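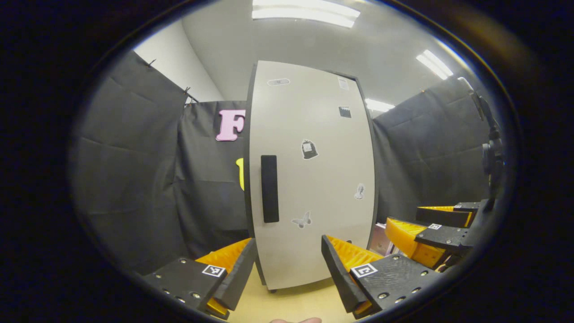 Roksolana Stasiv put it to us, after reading an early draft, that we had spent four pages on how the learned policy opens a door and hardly a paragraph on how a person does, and that the second question was the one she wanted answered. She was right, and this section is our attempt to put the balance straight. It has grown rather longer than we planned, for which we beg the reader's patience.

**Figure 1.** The Plevdale door task, shown with hand-held grippers. The dark handle is on the left side of the pale panel. The square markers on top of the fingers are used to recover finger position and opening width.

### 4.2 Showing the task by hand

There are two common ways of showing a robot what we would like it to do. In the first, a person steers the arm from a distance, usually with a leader arm or a pair of hand controllers, and the robot's own joints record the movement. In the second, the person carries a gripper much like the robot's own and simply does the job, with a camera on the tool keeping a record of the view. We used both, and we are fond of both, but they ask quite different things of the person holding the controls.

With remote control, our demonstrators were slow and very polite to the door. They came up to the handle in small steps, paused, looked, corrected themselves, and only then closed the fingers. Almost all of that pausing ends up in the recordings, and a policy trained on them learns to pause too, often in places where there is nothing to wait for. We tried trimming the still moments automatically, as many groups do, but the trimmed recordings jerked at the joins and we were never quite happy with them.

With the hand-held tool the same people moved much more as they would at home. They walked up, took hold of the handle and leaned back a little as the door came towards them, and this last habit is one we had not thought to ask for. It matters a good deal with a tall door on a long swing, where the handle travels along a wide curve and the wrist has to turn with it. Under remote control the demonstrators tended to pull straight back for too long and then put the turn in late, so that the fingers slid along the handle or came off it altogether.

The price of this ease is that a person can do things the robot can't. A demonstrator may step sideways without thinking, or bend at the knees, or reach round the door with an elbow that our arm doesn't possess. We therefore replayed each recording in simulation and set aside any that took the arm beyond its joint limits. Of 692 hand-held recordings, 179 were set aside on these grounds, nearly all of them from the widest part of the swing. That is a large share, and we would urge anyone starting out to mark the comfortable reach of the arm on the floor before they begin, which we did only in March, well after the first sessions.

### 4.3 Markers, stickers and plain surfaces

The door gives the camera very little to hold on to when its surface is plain. Close to a large pale panel, our tracking drifted, sometimes by enough to place the tool on the wrong side of the door. Stickers on the panel help while the door is shut, but they move with it once it opens, and the tracker must then be told not to treat them as part of the room. We handled this with a mask built from the estimated door angle (the details are in Appendix B), and it is fair to say that this one small piece of software took more of our time than the rest of the recording pipeline put together.

The markers on the fingers are a simpler matter. They stay in a known part of the view and give us the opening width directly. Where one marker was lost for a few frames we filled the gap by assuming that both fingers move evenly, and where both were lost for longer than half a second we dropped the recording.

### 4.4 How many demonstrations are enough?

We can't give a general answer, though we are asked for one at nearly every talk. For the Plevdale door, a policy trained on 444 of the hand-held recordings opened the door more reliably than one trained on the remote-control set, and it did so with fewer stops on the way to the handle. Adding about 41 remote-control recordings to that set helped again with the final grasp, where slow and careful corrections are just what is wanted. We return to this mixture in Section 5, along with the drawer task, for which the order of merit was the other way about.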